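We use cookies to remember your region and language settings. Accept all | Manage preferences

Section 8. Setting Up the Household Records System

8.1 Before You Begin

The Standwood Records Planner is supplied with 15 printed dividers, a contents sheet and a retention chart. Allow one afternoon for the first sort. Papers dated before 2000 should be set aside and reviewed last.

8.2 First Sort

1. Gather all papers from desks, drawers and bags.
2. Divide them by subject – housing, taxes, insurance, medical, vehicles, schooling.
3. Within each subject, place the most recent paper on top.
4. Remove staples and rubber bands from any paper to be kept for more than nine years.

CAUTION: Do not discard property deeds, birth records or signed wills, whatever their age.

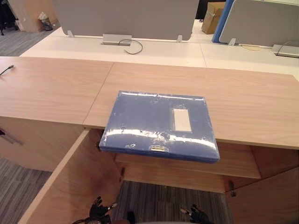 8.3 Labels and Contents Sheet

5. Write the subject and the first and last year on each label. Use pencil for subjects that are still in use.
6. Copy the same wording onto the contents sheet.
7. Store the contents sheet apart from the papers it lists.

NOTE: Users of the earlier Witcombe edition may keep their existing dividers. The tab positions are unchanged.

8.4 Yearly Review

Carry out the review each December, before new tax papers arrive. Check every subject against the retention chart, shred what has expired and correct the contents sheet. Replacement charts may be ordered using the form in Section 9.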